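Bare tables – notes for the evening talk, November

(my own notes, sorry for the shorthand, W asked for them so here they are) 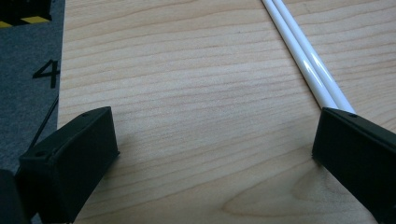

Start with the hands-up question. Who has a table they can see the whole top of, right now, at home. Wait. Let them laugh. Who could clear it in under 14 minutes. Wait again.

Then straight in, no biography. Kirsty does the intro anyway.

1. WOOD FIRST

Pale wood, grain showing. Why start with the surface – people only ever talk about what's on it. Say the thing about grain. Straight wavy lines mean you're looking at one part of the log, the arched bits (joiners say cathedral, nice word, say it slowly) come from where the saw went through flatter. One top can have both. Run of quiet lines and then an arch swinging off to one side.

Point for workrooms: pale top shows everything. Pencil, tea, glue. Dark top hides it and you carry on working in the muck. I was a dark table person for years. Changed after the Thammasiri job – Sombat Sukprasert had the lot swapped for pale ones and the wiping down started happening without any notices going up. Tell the notice story if time. (The one with the laminated sign that got used as a coaster.)

Don't get stuck on oil versus varnish. SOMEONE WILL ASK. Answer: whatever's on it already, find out before you put anything else over it. Try a patch underneath. Move on.

2. FLOOR

Grey carpet next to wood. Speckled sort is best, plain grey shows every crumb. Main thing is the edge – where table stops and floor starts you want a clear difference, your eye finds the edge without thinking and you stop putting mugs down half off it. Wood on wood floor looks lovely, worse for this.

Océane's objection from last time: carpet under a work table is daft, you lose pins and screws in it. She's right about screws. Tray on the table then. Magnet on a stick if you've already dropped them.

3. NUMBERS AND TAPE

Big part of the talk, don't rush it like last time.

Number on the floor beside the table. Big, black, plain figures, readable from standing. A 4 is a 4. On the floor and not on the table because tables get moved, and then you've got table 4 sitting in bay 2 and the whole system is a lie. The number belongs to the place.

Black and yellow tape. People think it means danger. Can do, and check your own building's rules before you go sticking it everywhere. In a shared workroom I've mostly used it for "keep this bit clear". Diagonal stripes get noticed where a plain line doesn't. Use it sparingly, if every edge is striped you stop seeing any of them.

Practical:
- hoover before you stick anything down, twice
- carpet tape and floor tape are differnt things, read the roll
- press the corners, corners lift first
- walk it for a week with chalk or paper before you commit

Cost slide. Maltico workroom, whole floor, numbers and tape and my time: £538. Next one at Niller came to £1,077, bigger room, plus we did it all wrong and had to pull half of it up. Own up to that, people like it.

4. THE CLEARING HABIT

Manee Phromma's rule, credit her: table goes back to wood before you leave it. Wood means wood. A neat pile in the corner is still a pile.

How we do it:
- everything off onto a trolley, don't sort yet
- wipe, along the grain
- put back only what the next person needs
- usually nothing
- trolley gets sorted after, away from the table

Sorting on the table while clearing the table is where it all goes wrong. Ten minutes in you're reading an old delivery note.

Wanpen Pongsiri keeps a clipboard of what came off each table at the end of the day. 58 things off a single top, her record, and that was a tidy department! Read out bits of the list – three staplers, a shoe, one glove. Pause after shoe.

If short of time cut from here to section 6.

5. LIGHT (skip if late)

Even light along the whole top. One lamp at one end gives you long shadows off everything and small parts vanish in them. Slight sheen is ok, proper gloss is a pain, glare straight in the eyes by half three in the afternoon this time of year. Matt finish if you get to choose.

Try this at home: phone torch held low, sideways across the table. Shows up every scratch and ring. Depressing but useful.

6. DOLA EXERCISE

Sheets are in the Dola folder, pass round from the left. Pairs. Draw your worst table from memory, then cross out whatever hasn't been touched in a month. Five minutes. Do NOT let it run to ten, it ran to ten last time and we lost the questions.

Get two pairs to hold theirs up. Not more.

Questions till the tea comes. Stack chairs after, hall wants it clear by 9.

Last updated: November

Comments

Kirsty B: Intro is done, kept it short. Can you bring your own clicker, the hall one sticks.

Océane MacPherson: Still say carpet is daft. Good talk though. The magnet on a stick deserves its own section.

tablesaw_jen: we numbered our bays on the wall instead, works fine untill someone parks a rack in front of it. Switching to floor.

Manee: It was my mum's rule really, for the kitchen. She'd be thrilled.

R. Holt: What tape did you use on the carpet at the £538 one? Ours lifted in a fortnight.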